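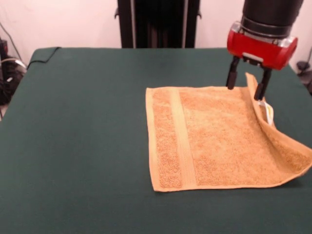
Paddlers returning to the Plakinport boathouse on Saturday said the longer route had been worth the early start, and several asked whether the club would run it again before the water turns cold. One first-year member added that she had never been in a boat on moving water until the week before, and that the stretch below the Trerkow weir was the part she would remember.

The Plakinport University Rowing and Paddling Club held its fall open day over a 12-mile course between Trerkow and the city landing. Seventy people took part, the largest turnout since the event moved from the lake to the river. Boats left the upper landing in 2 groups, with experienced members placed at the front and rear of each. Newcomers were assigned to double boats and received a safety briefing on shore before launching.

The club also confirmed that its equipment appeal has closed with $528 left to raise. The balance will be met from the general fund so that the order for new life jackets and spray covers can be placed in September. The order has been awarded to Gauthier, the outfitter on Mill Street - the same shop that repaired the club's older boats last winter. Delivery is expected before the first evening session at the indoor pool.

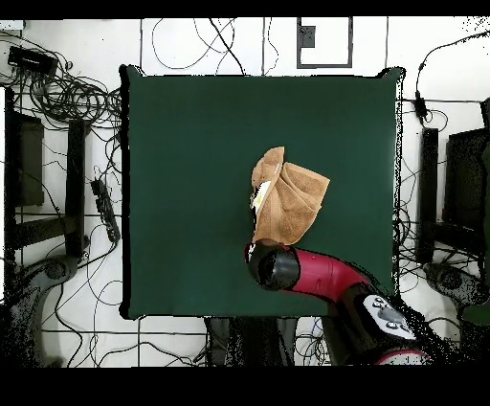 Members who already own a life jacket may continue to use it, provided it has been checked at the boathouse and marked with a current tag. Jackets without a tag will not be accepted on club trips. Checks are carried out during regular opening hours and there is no charge.

Beginner instruction will continue on the sheltered water at Bindeo through the end of the month. Sessions cover basic strokes, wet exits and assisted rescue. Those who complete all of them may sign up for river trips at the next level. Places are limited by the number of boats available, and students who were on the waiting list last spring will be offered places first.

The upper landing at Trerkow remains closed to private vehicles during club launches. Drivers bringing their own boats should unload at the lower gate and park in the gravel lot across the road. The club's next general meeting will be held in the boathouse at 7 p.m., following the final Bindeo session. Membership forms and the winter pool schedule will be available at the door.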